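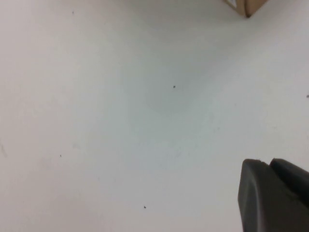

**分類：梱包・保管 ＞ 段ボール箱（再使用）＞ 靴**

再使用の段ボール箱に靴を一足ずつ収める作業の覚え書き。対象はJisornessの倉庫で通常に扱う革靴以外の靴で、ブーツと子供靴は別ページに分けてある。用語はRosten版の梱包手引きに合わせたが、「内フラップ」と「短フラップ」の区別は手引きでも揺れており、本ページでは内フラップに統一した。

台面は白の無光沢とする。紙粉、糸くず、靴底から落ちた砂は白地の上で見つけやすく、拭き残しも判別できる。光沢のある天板は照明が映り込み、細かい擦れの確認に向かない。写真の台面にも中央付近に灰青色の淡い陰りがあるが、輪郭はなく、周囲の白に連続している。汚れであれば通常どこかに縁が出る。右上に見える箱の角のように、台と接する線がそのまま読める程度の明るさがあれば検品には足りる。

台の清掃は作業の切れ目ごとに乾拭き、終業時に固く絞った布で一回。アルコールは天板の種類により白化するため、Cosardの作業場では使用を止めている。目立たない隅で試してから使うこと。

**箱の選別**

再使用箱は次の順に見る。

- 底面の合わせ目に浮きがないこと
- 四隅の縦の折り目が通っていること
- フラップの付け根に裂けがないこと
- 内面に油染み、粘着剤の残りがないこと
- 臭いがないこと

臭いの項は手引きの初版になく、8月の改訂で入った。石鹸と香料の箱は外観に問題がなくても靴には回さない。一週間ほど開けて置いても抜けないものがある。

在庫台帳では箱の型番を四桁で管理している。靴用は1685と2415の2種で、1685が短靴、2415が甲の高いもの。型番は寸法を表さない。旧台帳の通し番号がそのまま残ったもので、数字の大きいほうが必ず大箱というわけではない。Stubbsから戻ってくる箱には型番の記入がないものが混じる。その場合は内寸を測り、近いほうの束に入れる。

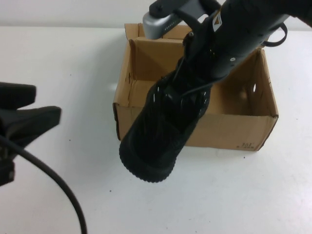 靴を入れる向きは、甲の素材と箱の深さで決める。革靴は横に寝かせて底同士を合わせるのが普通だが、布や網目状の甲の靴は横にすると自重で履き口がつぶれることがある。このため履き口を上に保ったまま箱の上まで運び、底に着ける段階で向きを決める。写真の黒い靴は履き口が上、つま先が下を向いており、つま先の下端が箱の手前の縁より外に出ている。この位置からそのまま下ろすとつま先が手前の壁に掛かる。奥へ寄せてから下ろす。つま先の周囲に溝のある靴では、溝が段ボールの縁に引っ掛かりやすく、縁の紙が毛羽立つ原因にもなる。

フラップの扱いについては意見が分かれる。奥のフラップは立てたままで差し支えなく、奥へ寄せるときの目安にもなる。左右は内側へ折り込むか、外へ倒す。内へ折ると開口は安定するが有効幅が減る。外へ倒すと幅は取れるものの、台の上で隣の箱に当たる。Jisornessでは内折りを標準とし、2415で幅が足りない場合のみ外へ倒す。折り込んだフラップは壁面に沿わせ、途中で浮かせない。浮いたフラップは靴と一緒に底へ引き込まれ、折り目の位置がずれる。

側面に手穴のある箱は、穴から埃が入る。短期の移動であれば塞がなくてよい。保管が一季を超えるものは、内側から薄紙を当てて糊で留める。外側からのテープは剥がすときに表紙（おもてがみ）を持っていくので不可。

*補足：* 薄紙は無地の白を使う。印刷のあるものは布地への色移りが報告されている（濃色の靴でも内張りは淡色のことが多い）。新聞紙は詰め物としても使用しない。

**黒い靴の検品**

黒は埃と糊の白い跡が目立つ一方、傷と縫い目のほつれは見落としやすい。手順は、履き口、甲、つま先、かかと、底の順。網目状の甲は面の照り返しで目の詰まりが分かりにくいため、靴のほうを傾けて光の当たり方を変えながら見る。左右で照りが違うときは、片方だけ洗浄剤が残っている可能性がある。結果は検品票の備考欄に「照り差」と記し、程度は書かない。程度の書き方が人により異なり、集計に使えなかったためである。

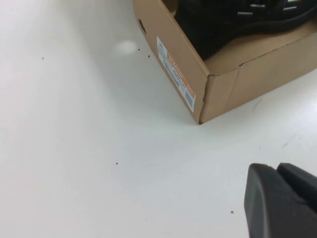 古い送り状の処理は、再使用箱で最も手間のかかる工程である。剥がす、塗りつぶす、上から貼るの三通りがあり、どれを採るかは紙の大きさと貼られた面で決める。外面に貼られた白い長方形の送り状のうち、写真のように壁の上寄りから下の角近くまで達する細長いものは、剥がすと表紙の損傷が帯状に続き、壁の腰が弱くなる。この型には上貼りを採る。下端側にバーコードが残っている点には特に注意する。新しい送り状が上半分しか覆わないと、旧バーコードが露出したままになり、仕分けで読み違いが起きる。橙色の帯のような印刷部分は薄い紙では透けるため、上貼り用の紙は厚手のものを使うこと。

角の傷みは別に判定する。縦の折り目がしわになり、紙が毛羽立っている程度であれば、内側からクラフトテープで補強して使う。指で押して中芯の波が戻らないもの、裂けが上縁まで抜けているものは廃棄に回す。補強した角には外から見える印を付けない。以前は鉛筆で丸を付けていたが、送り先で破損の印と取られたことがあり、台帳への記入に改めた。

中に黒いものが入った箱は、内部の陰と内容物の境が見分けにくい。蓋をする前に一度、斜め上から覗くのではなく真上から確認する。手穴の位置を内容物が塞いでいないかも同時に見ておく。持ち上げる際に指が入らないと、箱を底から抱えることになり、積み替えの速度が落ちる。

**積み段数**

1685は8段まで。角を補強した箱は最上段に置く。2415の段数は未定で、現在は1685の束の上に載せない運用のみ決まっている。送り状の面は通路側に向ける。

記載内容の確認：Gebhard Moser（Rosten版手引き担当）
最終更新：1999年11月14日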